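Nendel Preparedness Supply
Household Readiness / Long-Term Kits

Cavatov 44 Extended Shelter Kit
Item no. 981

The Cavatov 44 is a household kit for people who expect that a grid failure, a banking shutdown or a severe solar event may keep them indoors for several weeks. It is packed for one adult and may be combined with further kits of the same type. Nendel takes no position on the date or cause of any predicted event. Customers who follow particular forecasts are asked to read the contents list and judge the kit on that basis.

Contents
Dry meals, 44 sealed pouches
Water treatment tablets, 400
Hand-crank radio, AM/FM and shortwave
Shielded pouch for small electronics
Blackout sheeting and tape
First aid roll
Printed handbook, 207 pages

Clothing is not supplied. The handbook includes a chapter on choosing layers from what a household already owns, with advice on folding and storing them beside the kit. Heavy cotton is suitable for indoor use. A wool or synthetic layer should be added for unheated rooms.
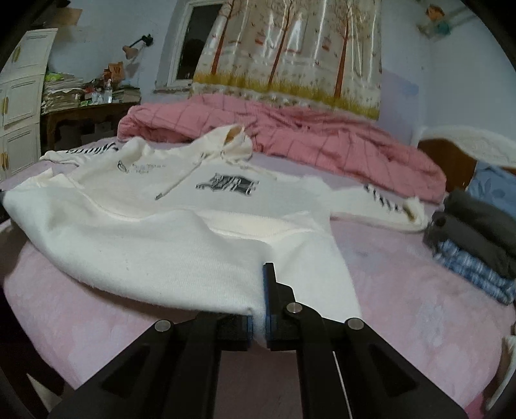 Hooded sweatshirt with striped sleeve trim, laid out on a bed.

The radio is the Mosoti model supplied with all of our long-term kits. It receives shortwave without an outside antenna, although reception in basements is limited. The battery should be charged before storage and again every November. The shielded pouch is sized for a handset and a small drive. It must be fully closed to be of use, and it should not be folded along the seam.

Storage
Keep the kit in a dry room, off the floor and away from direct sunlight. Do not store it next to fuel or paint. Meal pouches are date-stamped individually and should be replaced as they expire. Refill packs are sold under the name Daria and fit the original case.

Returns
Unopened kits may be returned for a full refund. Opened kits are accepted only where an item is missing or damaged. Please quote the item number in all correspondence.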